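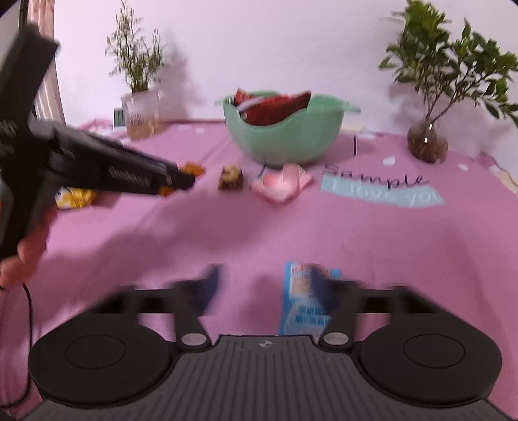
LISNESS - Jutel opened its demonstration rooms to visiting buyers on 2018-07-09 and presented the Jullis kit, a service package for teams that record handling work with hand-held grippers. Our department attended at the invitation of Hanna Wróbel, who manages customer trials for the company.

The kit is offered on a 30-day trial at a fee of $2,488, with training for two operators included. Jutel began taking orders in April. An extended support plan costs $207 a month and covers replacement finger pads, cables and remote help.

The visit started with a short talk on setup and continued at the demonstration table, where the task was to sort packaged snacks and small household goods.

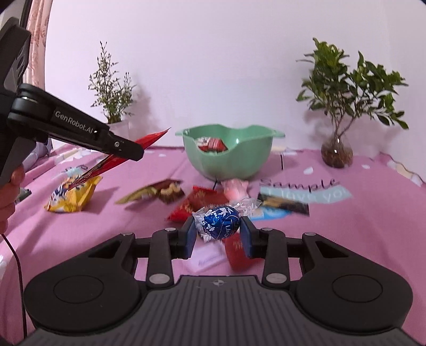
Ms. Wróbel explained that new operators are asked to work slowly at first and to keep both tools in view of each other. Training takes 6 hours and is normally given at the customer's own site. Visitors from Nowakowski, a packaging firm, asked whether the session could be split over two days. Jutel confirmed that it could. 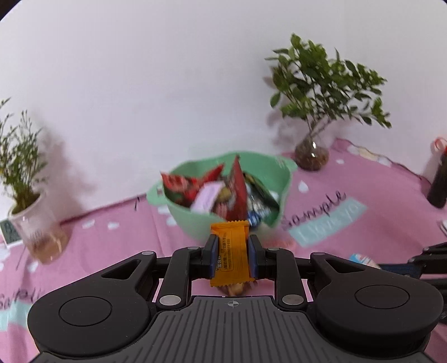 Grip on thin packaging was the main concern of our group. Film packets bend easily, and a tool that holds a box well may still crush a bag. The blue pads on the inner faces of the jaws are the part that meets the packet, and an orange one with a crimped top edge was held between them at the table. Jutel supplies the pads as a wear item - customers on the support plan do not pay for them separately. 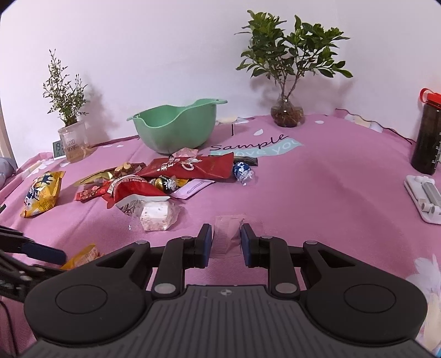
Selection of trial objects is left to the customer. The company advises a mix of shapes and wrappings, and its own table followed that advice, with a small comb in clear plastic, a bag of chips and a wrapped truffle ball all laid out on the same pink cloth. Our department will submit its own object list to Jutel before a decision on the trial is made.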